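Kambridge Wellness Board » Sleep and Aging » Evening meals and sleep quality in older adults

Wedska_Office
Posted 2018-03-27
Members are invited to comment on the revised guidance for evening meals. The draft recommends that the last meal be finished by 7 p.m. and that caffeine be avoided for the remainder of the day. Comments will be accepted for 16 days.

Oyewole
Reply 1
The recommendation on caffeine is sound. I cannot support the fixed hour. Many of our members work late shifts, and a rule tied to the clock does not serve them. An interval of two hours before bed would be more practical.

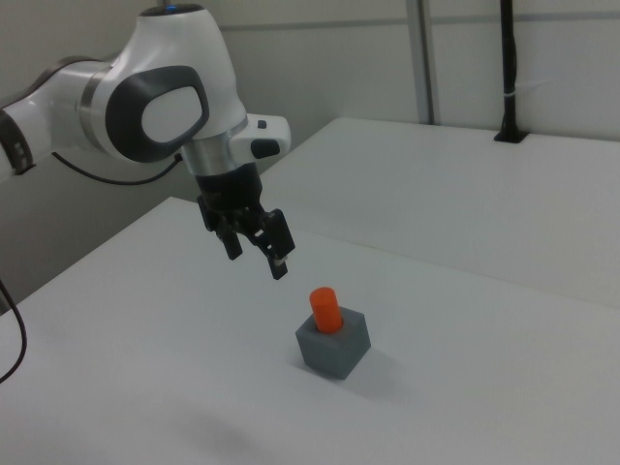

Reply 2
Hidow
I must respectfully disagree. The survey of 330 members showed that a fixed hour was easier to remember. Intervals were often misjudged.

Oyewole
Reply 3
The survey did not include shift workers. Its findings should be limited to those who were asked.

Wedska_Office
Reply 4
Both positions have been noted. Members taking medicine with food should continue to follow the advice of their physician, whatever the final wording.

Hidow
Reply 5
I would accept a separate paragraph for shift workers, provided that the fixed hour remains in the main text.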